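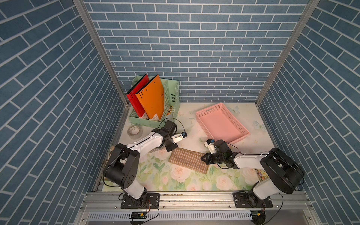

August 1, 2021

A whole day given over to paper, and I feel better for it than I have after most holidays. I had been promising myself since June that I would sort out the desk things, and every time I sat down to begin I found some very good reason to go and water the beans instead. Well, the beans are nearly over and I have run out of excuses, so up I got, made the big pot of tea, and put on the old jumper with the elbows gone.

The mint-green organiser was the start of it all. I bought it when we first came to Kiltlow, meaning to keep the bills in it, and of course it has held everything except bills ever since - seed packets, a map of somewhere we never went, Wiremu's choir parts from the year they tried the difficult Mass. It is such a cheerful colour that I forgive it. I have decided that two folders are quite enough for it and that it mustn't be asked to do more. Red is for the house, which means the boiler, the roof, the insurance and the long sad correspondence about the drains. Orange is for everything to do with the choir, and for Wiremu's letters to Dorico, of which I have now read far more than I ever wished to.

I do like a coloured folder. Mother kept everything in brown envelopes with her tiny pencil writing on the flap, and you had to hold each one up to the window to find out whether it was the rates or a recipe for chutney. Red and orange I can tell apart from the doorway, even without my glasses, though Tane says they are practically the same colour and I ought to have gone for blue. He may be right. He usually is about that sort of thing, and he is very nice about not mentioning it again.

The drains took up most of the morning. I had it in my head that Setex charged us 234 pounds for the second visit and it was 205, so I have been cross with them for two years over twenty-nine pounds that never left the account. I felt quite ashamed. I sat there with the invoice on my knee and thought of all the times I have told that story at other people's tables! I shan't go round correcting it, but I shall stop telling it.

Then lunch, which was the end of the leek pie, and a bit of a sit down.
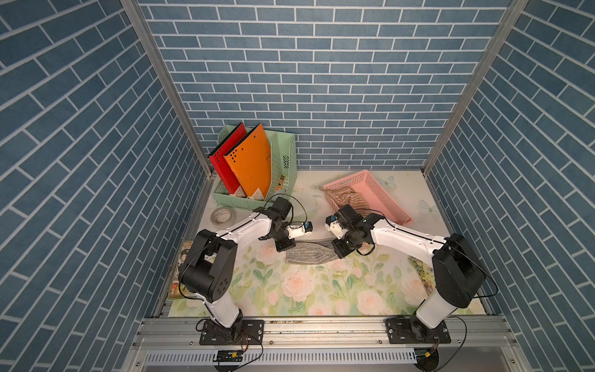
Blue brick and roses, as ever.

I never tire of that pattern. Tane thinks the roses and the brick quarrel with one another, and I suppose on paper they ought to, but to my eye it is like a garden wall with the climbers fallen off it. There is a butterfly towards the back, so pale you could go a month without noticing it. I am fond of pale things in a pattern, they don't shout at you while you are trying to add up.

The pink basket is the thing I haven't settled. It is a good plain basket with plenty of little holes in the sides, and it could be for post waiting to be answered, or for the things that go back upstairs. My fear is that if I call it the post basket it will be full by the end of the week and I'll be back where I was, only pinker. Wiremu wants it for his reeds and bits. I said we would see, which he knows perfectly well means no.

And the striped cloth, the beige and white one! I had honestly thought it was lost. I have always called it my pencil case although I daresay it was meant for something smarter, an evening out somewhere warm. I must have carried it on every train journey for years, and I can't see those stripes without thinking of egg sandwiches and the long wait at the junction. I am going to keep it by me from now on and use it properly, and if it wears out then it wears out.

One more thing for the list, which is tape. I have a perfectly good roll of the clear packing sort and still I managed to write "tape" on the shopping list twice. There's the Mazurek parcel to do up, and I would like it gone before Tane drives into town, as he has offered to take it and I don't want him making a second trip. The cousins have been waiting for those photographs since Easter and have been very patient about it. I want to put a letter in with them, a proper one, and I know that once I begin it will run to four sides.

Tane rang at teatime to ask how I was getting on and I told him I had done eleven years of paper, and he said, "And how much have you thrown away?" I changed the subject. In fairness there is a good heap for the recycling, mostly envelopes and the instructions for a kettle we no longer own.

My back is telling me about it now. Wiremu is doing eggs. Tomorrow the letter, and the bottom drawer if I can face it, and somebody must ring about the gutter.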